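Folding demos on a two-arm bench: clear the table or leave things on it?

Posted in Teleoperation and Data by flilemis_bench
22 March 2023
4 comments · 2 shares

I'm collecting T-shirt folding demonstrations on a two-arm setup and I need some advice before I go further. Two leader arms, two follower arms, a wrist camera on each follower and one fixed camera looking over the table. So far I have 157 episodes recorded with the table completely clear except for the shirt. The policy trained on those folds a flat shirt fairly well and does poorly on anything that starts crumpled.

For the next batch I want to start every episode from a crumpled shirt. I was also going to leave a few everyday objects on the table, the sort of stuff that would be lying about on a real desk. My colleague thinks this is a waste of time at our size and that I should fix the crumpled start first and worry about the objects later.
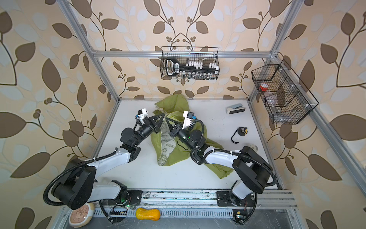

The shirts are a mix of plain and printed. I've been using the printed ones more because I can tell from the recording which way up the fabric is, but I don't know if the policy is leaning on the print as well. The enclosure walls have a patterned paper on them and I could cover that with plain grey card if the background is a problem.

What I'd like to know:

How many episodes should I expect to need for a crumpled start?

Should the objects stay in one place for a whole session, or move every episode?

If I nudge an object with the gripper by accident, do I throw the episode out?

I'm using the Trindska recorder, if that matters. An episode is taking me a bit under a minute when it goes well, and quite a lot longer when I can't find a corner.

Share · Save · Report

staltgate_ops
11 found this helpful

Your colleague is half right. Do the crumpled start first, but I wouldn't record all of it on a clear table and then add the objects at the end. We did it in that order and the first time a roll of tape was in view the arms went for it.

What worked for us was splitting every session. Half the episodes on a clear table, half with two or three objects, and the objects moved every episode. If they stay put for a whole session the policy can treat them as landmarks, and then it falls over when you tidy up. Keep them near the edges to begin with. You want the operator to be able to finish the fold without working around anything, because detours in the demos turn up later as odd hesitations.

On numbers, we had 1,571 episodes by the time we stopped, but that was across six garments and a good part of it was poor. The crumpled start began to look usable well before that. I'd record 100, train, look at where it fails, and then record more of exactly that. For most people the failure will be the first grasp. If so, you can record short episodes that only cover finding a corner and spreading the shirt, and label them as a separate task. They're quick to do and less tiring than full folds.

Bumped objects: keep the episode if you carried on normally and the fold came out all right. Throw it out if you stopped to look at what you'd hit. Same goes for dropped corners. A drop followed by a clean re-grasp is worth having -- it's the only way the policy sees a recovery.

I'd leave the walls alone. What matters more is that the fixed camera doesn't move. Mark its position and check it against a saved picture at the start of every session. Ours sagged slightly over a fortnight in August and we didn't catch it until the training runs got worse.

Also rotate your shirts. If most of the episodes have a print on them you'll have trouble with plain ones. Record the garment in the episode notes so you can check the balance later.

Share · Report

kaushik_user_north
3 found this helpful

Agree with most of the above but I'd be careful about keeping the messy episodes. With a small set they drag the whole thing down. I only keep recoveries if they take one try.

One more thing, check your cable slack before each session. If the conduit pulls at full reach you'll start avoiding that side of the table without noticing, and so will the policy.

Share · Report

trindska_newbie
0 found this helpful

Not a full answer sorry. In the Trindska recorder you can set the discard key to a foot pedal. Makes it much easier to bin a bad one while your hands are still on the leader arms. It's under Input in the settings, and you have to restart it after.

I've only done cloth wiping so can't help with the shirts.

Share · Report

Contact us · Community rules · Privacy · Back to top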